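Unplanned Gripper Closure During Cube-to-Cup Trials
Final report, small manipulator project
Carter Penner and Mal-soon Cheon
Clurdale, October

1. Summary

This report covers a fault in which the gripper of our tabletop arm moved without a command while it was stopped over the work area. The fault was seen 13 times in 1351 logged cycles. One event caught the second author's fingertip. There was no injury beyond a red mark, but trials were stopped until the cause was found.

The task was to pick up a red cube and drop it into a paper cup. The arm, the table and the cup were kept the same for all trials. 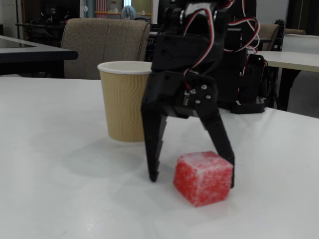
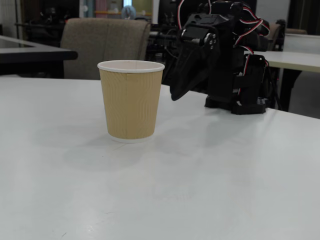

Gripper and paper cup on the white table.

The arm runs from a laptop over a serial link. All joint servos and the gripper servo share one power rail and one data line. The control program, which we call Clurnow, sends a target position to each servo and reads back position, load and supply voltage. Stop requests come from the keyboard. At the start of the project there was no separate power cutoff within reach of the person placing the cube. This was a mistake in our setup and is discussed in section 5.

2. Description of the fault

In a normal cycle the gripper opens, the arm lowers, and the program waits for the operator to confirm that the cube is in place. In a fault cycle the gripper closed during this wait. No close command appears in the log for any of the 13 events. The closure was at full speed, much faster than a commanded grasp, which is limited in software.

After each event the gripper servo reported a position that matched its power-on default. It did not report an error code. The other joints held their positions.

3. Tests

We first suspected the program. Clurnow was left in the wait state with the arm raised and nothing on the table. The gripper stayed open for the whole test, so we set the program aside for the time being.

Next we replaced the data cable and repeated the wait test with the arm lowered. The fault came back. It also came back with the original cable, so the cable was ruled out.

Third, we looked at supply voltage. The readback in the log is slow, so we put a meter on the rail with minimum hold turned on. With the shoulder and elbow loaded in the lowered pose, the rail dropped by some 2 volts whenever the shoulder servo corrected its position. Wiggling the connector at the gripper servo made the drop at that servo larger. When we pulled the connector, one of the crimps was found to be open on one side.

4. Cause

We believe the gripper servo was resetting. The voltage drop on the rail combined with the poor crimp took the servo below its minimum supply. On restart it went to its default position, which had been set to closed, and the speed limit was lost because Clurnow only sends it once, at startup.

We could not capture a reset directly. The evidence is the default position reading, the missing close command, and the result in section 6.

5. Safety

The operator's hand was inside the gripper's reach during every wait state. We had treated the wait as a safe condition because the program was not sending motion. Servo torque was on the whole time. The written procedure from Hapeta, the lab group we borrowed it from, calls for torque off before reaching in. We had skipped that step to save time, as the arm sags when torque is removed.

6. Changes and results

The connector was crimped again and the gripper servo was given its own power lead. The default position was changed to open. Clurnow now sends the speed limit before every motion. A cutoff switch was mounted at the front of the table, and the cube is placed with the arm parked and torque off.

We then ran 22 long holds in the lowered pose with no uncommanded motion. This is a small number next to the original fault rate and does not prove the fault is gone. The Skollcombe supply used in these tests is also rated below the total stall current of the servos, and it should be replaced before heavier objects are tried.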